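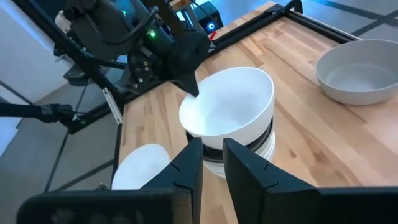
4. Setting up the wood chipper feed on the Yeoman 200

Home | Manuals | Chippers | Parts | Contact

Read this section before you start the engine. The sales sheet says the Yeoman 200 is "ready out of the crate." We sell it, we service it, and we don't agree. Plan on an afternoon.

4.1 Before you begin

1. Park the chipper on level ground and chock both wheels. The jack stand alone will hold it on a driveway. On turf, don't count on it.
2. Take the key out and disconnect the battery. Wait for the drum to stop. The hood interlock is meant to keep you out until it does, but treat it as a backup and listen for yourself.
3. Open the hood and check the knife bolts with a torque wrench. The factory paint mark shows that somebody painted the bolt. It tells you very little about how tight it is.

CAUTION: Wear cut-proof gloves any time the hood is open. A drum with the battery off can still be turned by hand, and it will turn with your fingers in it.

4.2 Setting the feed roller

4. Loosen the two spring nuts until the roller drops onto its stops.
5. Tighten both nuts evenly. The decal suggests a single setting for all wood. That may suit dry pine. For green oak or sweetgum, add two full turns per side.
6. Swing the control bar through forward, stop and reverse. It should click firmly into each position. If it feels vague, adjust the cable now – it won't wear in, whatever the brochure claims.

NOTE: The Buvonent auto-feed kit (part 1124) is sold as a way to stop stalling. In our shop it helped with brush and did almost nothing for forked limbs. Try sharp knives first. They cost less.

4.3 First run

7. Reconnect the battery, close and pin the hood, and start the engine. Let it idle for five minutes.
8. Bring it up to full speed and feed one straight, thin branch, butt end first. Stand to the side of the chute.
9. Shut down, repeat steps 2 and 3, and check the bolts again. Expect at least one to have moved.
10. Write the hour meter reading in the log. Change the break-in oil at 33 hours, even if the dealer tells you it can wait.

CAUTION: Never push short pieces in with your hand or foot. Use a longer branch, or rake them up for the compost.

If the drum still stalls after all this, see Section 7, Dull Knives and Other Excuses.

Titasach Tree Equipment | Manual 473, revised 10/21/26 | Contact the service desk | Back to top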